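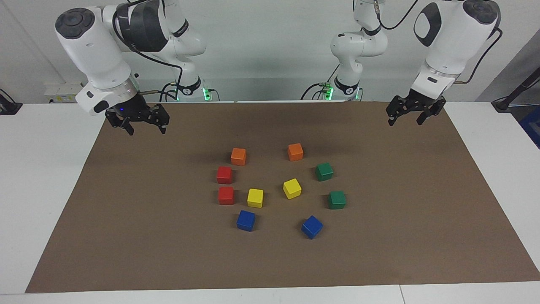
## About Tuverer

Tuverer makes small wooden cubes for sorting, counting and pattern work in schools. The company was started by Chanida Mahawong and Maarten Hermans and has 12 employees at one site in Boonyarit.

### Product

The standard set is sold in five colors: orange, red, yellow, green and blue. All cubes in a set are cut to one size. Edges are eased by hand after sanding, then color is applied in 3 coats. Finished cubes are cured on racks for 20 hours before packing.

Classroom sets are packed by color. Bulk orders ship in cartons of 1000, mixed or single color. Replacement cubes can be ordered individually; quote the batch code printed inside the lid so that the shade can be matched.

### Layout mats

Cubes are best used on a plain matte surface. A mat in a single dark or mid tone keeps all five colors distinct and reduces sliding. Store mats rolled, as folding leaves creases that tip the cubes.

### Contacts

- Orders and replacements: Jintana Yimyam
- Finishing and color matching: Lertchai Luangrath
- School accounts: Rattana Chaiyaporn

The spring price list was revised in May.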